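Meltholm Toy Room
Sorting and Tidying Helper (part time) — come and join us

Posted 26 June 2021

Hello, and thank you for stopping to read this. We are looking for a kind, steady, reasonably tidy person to help us in the sorting room at Meltholm, where donated soft toys and small household things come in by the bagful and go out again to families, nurseries and waiting rooms in the area. If you have ever spent a rainy afternoon going through a closet and felt better for it at the end, you may well be the person we have in mind.

A little about us first. The Toy Room was started by Frauke Eichhorn in the back half of an old fabric store on Sutherland Street, and a good deal of the store is still with us: the deep shelves, the long counters, and a great many rolls of cloth that we are still using up as table covers. Last March we took in 342 soft toys, our best month so far, and we found homes for most of them before the next delivery came through the door. Teddy bears lead the way by a long stretch, followed by rabbits, and then all the animals that we end up having a friendly argument over before anyone will write a label.

What the work is like

You would be at a sorting table for most of your shift. A bag is opened, the toys are laid out, and each one is looked over by hand. We check the seams, the eyes, the nose and the stitching around the mouth, and we give the arms and legs a gentle tug. Eyes and noses matter most to us, as so many of our toys go to very small children. A toy that passes goes on the shelf. A toy that could pass with a few stitches goes into the mending basket for Sandrine Perrin, who has mended more ears than she would care to admit and who will gladly teach you if you want to learn. Now and then a toy is past saving, and then we let it go.

Besides the toys there are the household things: lamps, boxes, little bins, picture frames, the odd kitchen jar. These get wiped down, tried out (does the lid open, does it close again, does it stand straight) and put with the other pieces for nursery and bedroom sets. Families moving into a new place are often just as pleased with a good small trash bin as they are with a bear, and we like to send the two out together when we can.
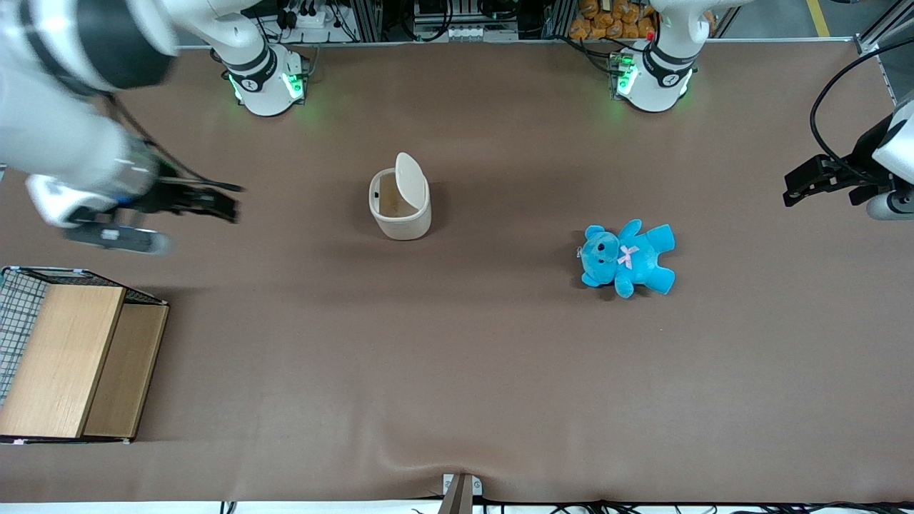 We do ask that the table be kept clear as you go. It is an old habit of Frauke's and it has rubbed off on all of us. Only put out what you are dealing with, put it where it belongs when you have made up your mind, and smooth the cloth before you begin on the next bag. New people sometimes find this slow in the first week. Please don't worry about that. Speed comes along by itself, and we would much prefer that you take your time over a loose eye than hurry past it.

At the end of the shift there is half an hour of tidying. The scraps and loose threads go out, the bins are emptied, the cloths are shaken in the yard, and whoever is left puts the kettle on. It is a nice half hour — people tend to stay for it even when they could have slipped off early.

Hours and pay

We have 2 places open, both on the same terms. Each is for twelve hours a week, split over three mornings or three afternoons, and we will do our best to fit them around school runs, classes or another job. You will be paid by the hour at the Meltholm local rate, with paid breaks and paid holidays. The first month is a trial for both sides, and at the end of it we sit down together and talk over how it has gone.

The room is on the ground floor, with a level entrance and a restroom next door. There are chairs at every table and you are welcome to sit or stand as you please. The bags can be bulky but they are seldom heavy, and there is a cart for moving them. I should mention that there is a fair amount of fluff and dust about, so if you have trouble with either, do talk to us before you apply and we can tell you more.

Who we are hoping to hear from

You don't need any experience in a shop or a warehouse. Inès Texier came to us from a bakery and Hugo Caron had just finished school, and both of them were running a table by the end of their first season. It helps if you like working with your hands and don't mind doing the same careful job many times over. It helps, too, if you can make a decision and be comfortable with it, as there is always a toy that could go either way. You should be able to read and write simple labels in English. Simple sewing is welcome but it is no trouble at all if you have never threaded a needle.

We are a chatty group, though there is always a quieter table for those who prefer it, and you may bring headphones. Some of our best sorters hardly say a word until tea.

What you will get from us

You will have two paid training mornings, an apron, a small pair of scissors of your own, and a copy of our sorting notes, which we call the Lulum book after the first bear that ever came in (he had the name sewn inside his vest, and he still lives on the top shelf and is not for giving away). Staff may choose a toy for a child in the family at the end of each season. The number 160 bus stops across the street, and there is space for bicycles in the yard.

How to apply

Please write us a short letter, by hand or typed, whichever suits you. Tell us a little about yourself, which mornings or afternoons you could manage, and anything you have sorted, mended or looked after that you were proud of. There is no form to fill in and you need not send a resume unless you would like to. Address it to Raphaël Aubert, Meltholm Toy Room, 159 Sutherland Street, or drop it through the door when you are passing.

We read the letters as they arrive and reply to every one of them. If yours catches our eye, we will ask you in for an hour at the table, paid, with a bag of toys and one of us beside you, so that you can see the room and decide whether you would enjoy it. Bring any questions you have, and wear something you don't mind getting fluff on.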